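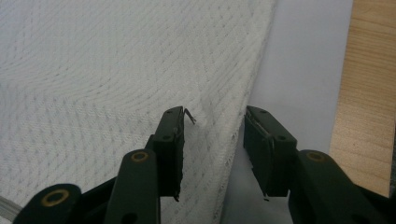
How should a knitted cloth be stored when it will not be used for some time? Clean and fully dry, laid on a plain sheet, and rolled or loosely folded so that no crease falls in the same place twice.

The question and the answer were printed on the first page of the Handbook of the Lidness House Linen Department, and Danai Zervas had been made to copy both by hand on her first morning. She had since been made to copy a good deal more. The Department occupied two rooms on the north side of the house. It held 196 items on its permanent register, and it had rules concerning each of them.

On Thursday, June 8, 2023, the Department received an item that was not on the register.

It arrived by the ordinary delivery from Murton, wrapped in a pillowcase, with a label pinned to one corner. The label gave the name of the sender, Mrs. Anahera Treloar, and the words "For the long table." There was no letter. Under Section 4 of the Handbook, an unregistered item was to be laid out for inspection within one working day, in the presence of the Keeper and one other member of staff. The Keeper was Celeste Orellana, who had held the post since the November of the great leak. The other member of staff was Danai.

They put a smooth sheet on the wooden table and unrolled the cloth over it. It was off-white, with small dotted diamonds and zigzag lines worked across it, and in places the rows ran in long soft curves.

"The rows are not straight," said Danai, who was required to speak first, as the junior.

"Enter it."

Danai entered it. She wrote: Rows depart from the straight. Cause not established.

"Is it a fault?" she asked.

"The Handbook does not recognize faults on the first day," said Mrs. Orellana. "It recognizes observations. Smooth it from the middle, please, and do not pull."

Danai smoothed it from the middle. The curves moved a little under her palms and then came back to where they had been. She tried again from the other side. Mrs. Orellana watched this with her hands folded, and after the third attempt she drew up a chair and sat down, a thing she did not ordinarily do during an inspection.

"The long table has had no cloth since Mr. Quiroga's time," she said.

Benjamín Quiroga was known to Danai only as a signature. It appeared in the register beside item 100, a table cloth, knitted, white, and beside the withdrawal of item 100 eleven years afterward. The reason for withdrawal had been left blank. It was the one blank in the book, and new staff were advised not to ask about it.

"Was it withdrawn on account of damage?" asked Danai.

"It was withdrawn on account of a wedding," said Mrs. Orellana. "His daughter was leaving for Lagos, and she wished to be married at a table with that cloth on it. Permission was sought from the Board. The Board deferred the matter. Mr. Quiroga did not."

She turned back the border with one finger, looked at the loops along it, and laid it down again.

"He gave it to her?"

"He signed it out. He was very correct about that. It has been signed out ever since."

Danai looked at the label. She was aware that Section 9 governed the return of items, that it ran to six pages, and that it provided for a fine calculated by the week. She was also aware that Mrs. Orellana knew Section 9 by heart.

"Do you think this is item 100?"

"I should not like to say. I was not Keeper then. I was the other member of staff." Mrs. Orellana considered the cloth for some time. "The original was knitted in this house by two sisters who were not on speaking terms. They worked from opposite ends. One of them knitted tightly - you could always find the place where they met."

Danai went slowly down the length of the table. When she stopped, Mrs. Orellana did not get up to look.

Mr. Escobar of the Accounts Office came to the door at four o'clock, as he did whenever a delivery had been logged, and inquired whether the Department had anything to declare. Cristóbal Escobar carried his own pencil and had once pursued a missing napkin through two financial years.

"One cloth," said Mrs. Orellana. "A gift. It will be registered in the usual way."

"Value?"

"To be determined."

He wrote this down, looked at the table, and remarked that the rows were not straight.

"That has been entered," said Danai.

When he had gone she opened the register and ruled a line for item 197. Mrs. Orellana dictated the particulars: the material, the color, the pattern, the name of the donor. Under Remarks she asked for the words "To be used."

Then they took the cloth by its corners, one at each end, and began to roll it.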